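De: Kai-wen Au
Para: lista stundlow-demos
Assunto: Re: demonstrações à mão na mesa redonda

Oi gente, respondo rápido entre duas sessões, desculpem os erros.

Yu-ting Shek escreveu:
> Estive a ver o lote de abril. São 266 episódios da tarefa do livrinho,
> mas em 36 a pinça fecha antes de os dedos chegarem ao papel. É falha do
> gatilho ou é quem demonstra que tem pressa? E outra coisa: vale a pena
> continuar com as duas pinças de mão, ou passamos para o comando remoto
> como fazem no Plivley? Preciso de saber antes de lançar o treino.

Primeiro os 36. Vi uns quantos e é pressa, não é gatilho. As pessoas fecham a mão ainda no ar porque estão a pensar no passo seguinte. Pede ao Tsao que marque esses como "fecho antecipado" e deixa-os fora do treino por agora. Não apagues nada — ainda podem servir de exemplo negativo.

Quanto ao comando remoto: por mim ficamos com as pinças de mão nesta tarefa. Tentei a versão remota no Grallport e para pegar em papel fino é um sofrimento, a gente perde o tacto e compensa apertando demais. Para abrir gavetas, tudo bem. Para levantar uma capa pela borda, nem por isso. Se alguém tiver números que digam o contrário mandem, mudo de opinião sem drama.

Regras para quem vai demonstrar a seguir:

começar sempre com os dedos abertos
chegar devagar, parar um instante, só depois fechar
a segunda pinça entra quando a primeira já está quieta
se correr mal, acabar o episódio e gravar outro, nada de corrigir a meio

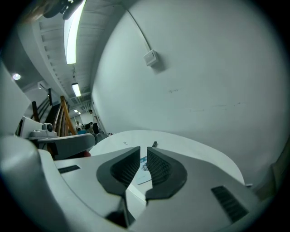
A parte de parar antes de fechar é a que mais falha, eu incluído. Contar até um em silêncio ajuda. E variem a posição do livrinho na mesa, no lote anterior ficou quase sempre no mesmo sítio e o modelo decorou o sítio em vez de procurar o papel.

Faltam 100 episódios limpos para fechar esta tarefa. O total do projecto vai em mais de 2239, portanto não é por aí que atrasamos — o que atrasa é a revisão. Quem puder rever um bocado à tarde que diga aqui na lista, eu ditribuo.

Yu-ting, lança o treino só com os bons, depois comparamos com a versão completa. Mando a lista dos ficheiros mal saia daqui.

abraço
Kai-wen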